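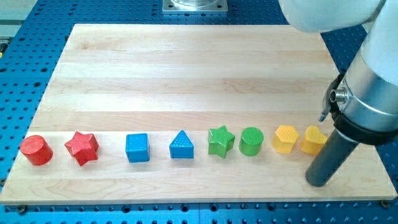

Is the Pruvley sorting kit worth the money if you already own an arm?

For most people with an arm already on the bench, the software license alone is the better buy, and the full kit only makes sense if you teach or run demos.

bench_femke wrote:
Putting that at the top because it's what everybody asks me by message. I'm Femke Kramer, I run the training bench at Stinunham, and we've had the full kit since December. It cost us 870 with shipping. For that you get the shape blocks, the lesson files, a year of the software and a binder. The binder is very nice. I have opened it once.

Setup took a morning. The color sorting lesson ran on the second try. The shape lesson took longer, and the stars are where it gets fussy. Lesson four wants you to line the blocks up in color pairs before you start, and if you don't, it says "arrangement not recognized" and sits there like a waiter who has seen your shoes.

abundioj wrote:
870 for toy blocks and a binder. I have a nephew with the same blocks and he sorts them for free.

bench_femke wrote:
Can he log cycle times?

abundioj wrote:
He's four. He can log a nap.

Seriously though, the license by itself is 400. What is the other 470 doing?

woo_jw wrote:
The lesson files. I bought the license alone, figured I'd write my own lessons, and spent two weekends on what Femke got in a morning. My hourly rate is not high but it isn't zero either. Also the blocks are all close to the same size, and the lesson heights assume that. I used random stuff from a craft store and kept having to re-teach the approach.

abundioj wrote:
So measure your craft store stuff. I don't accept that two weekends of learning your own arm is a loss. People who run the canned lessons at Olvera can't change a waypoint without calling me.

ConsueloC wrote:
Abundio is right about the waypoints and wrong about everything else, as usual. I teach evenings. I have 70 minutes with a group, and if the first 40 go to typing in coordinates I lose them to their phones. Lesson one gets the arm moving before anyone sits down.

My complaint is support. I wrote in about a tool offset that came out wrong every time I restarted and got a link to the page I had quoted in my message.

We use cookies to remember your settings and measure traffic. By continuing to browse you accept our cookie policy. Accept | Manage preferences

bozena_z wrote:
Consuelo — the offset thing is a setting. Under Tool there's a box for "keep on restart" and it ships unchecked. No idea why. Check it, save, restart twice (yes, twice).

Has anyone tried the Tromport version? It's 296 and looks like the same idea with fewer lessons.

woo_jw wrote:
Tried it at a friend's shop. Fewer lessons is generous. There are three, and one of them is the safety lesson.

ConsueloC wrote:
Bożena, restarted twice, offset held. Thank you. I'm going to print your post and put it in the binder.

abundioj wrote:
Finally a use for the binder.

bench_femke wrote:
I'll run lesson six on Sunday and post the cycle times. If it doesn't like my arrangement I'm borrowing the nephew.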